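Dry fitting before cement

Posted Sep 14, 2006 in Workshop

The waste run under the utility sink is finished, apart from two wall clips that Stockdale had out of stock. I said in January that I would write up the pipe work separately from the plumbing proper, as the two get muddled in most of the guides I have read, so these are the pipe notes.

The run is white PVC in two lengths, with short stubs between the fittings. The total between the sink outlet and the stack came to 2,424 mm measured along the wall. My first drawing had it as 2,624, which was a transcription error on my part and cost me one piece of pipe. The offcut has become the upright for the drying rack, so the loss was small.

Cutting. I used a fine-toothed saw and a mitre box for everything. A ratchet cutter is quicker but on older pipe stored in a cold shed it can crack the wall, and mine had been in the shed since the Sallach job. Wrap a strip of paper round the pipe and line up its edges before marking. A cut that is out of square by a couple of millimetres still goes into the socket but it does not seat evenly, and the solvent has a gap to fill on one side.

Deburring. Inside edge with a knife, outside edge with 400 grit paper. I put a small chamfer on the outside so that the pipe does not scrape the solvent ahead of it down the socket. Wipe out the dust afterwards with a dry rag.

Marking. Measure the socket depth of each fitting and pencil it on the pipe end. Fittings from the same bag were consistent. The older Plodby elbows were shallower than the new ones, so do not carry one depth across the whole job if your fittings are mixed.

Order of assembly is where I have changed my mind. I used to build from the sink end and let the errors accumulate towards the stack. Dagmar Kopecký, who did the drainage at the Sallach house, builds from the longest piece and works outwards in both directions, with the whole run pushed together dry and left on the table until the fall has been checked. I tried this with the second length, 1,054 mm, and it needed no recutting. The first length, done the old way, was recut twice. 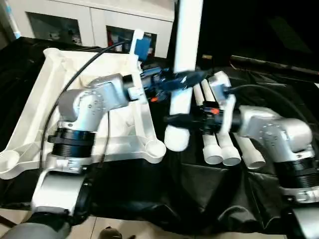 Dry fitting goes better when the pieces are laid out by type and the table is covered. White pipe on a pale bench is tiresome to look at and the pencil marks are easy to lose. A black cloth solves this, and short pieces can be stood on end, as the little white segments are on the cloth here, which keeps the cut faces from rolling about in the dust. The long pipe is best handled upright, gripped near its middle with the lower end clear of the cloth, so that the open end can be inspected before anything is offered up to it. On a flat table there is a temptation to push pieces together lying down, and they go in crooked.

Once the dry fit is right, draw a line across each joint, pipe to fitting, so that the angle can be recovered after it has been taken apart. Number the joints if there are more than four. Then cement one joint at a time and hold each for half a minute – longer in a cold room. The Flavau cement I used grabs quickly and gives little time for second thoughts about an elbow.

I left the run overnight before putting water through it. One weep at the trap nut, cured with a new washer. The cemented joints are dry.

Still to do: the two clips, and boxing in behind the washing machine.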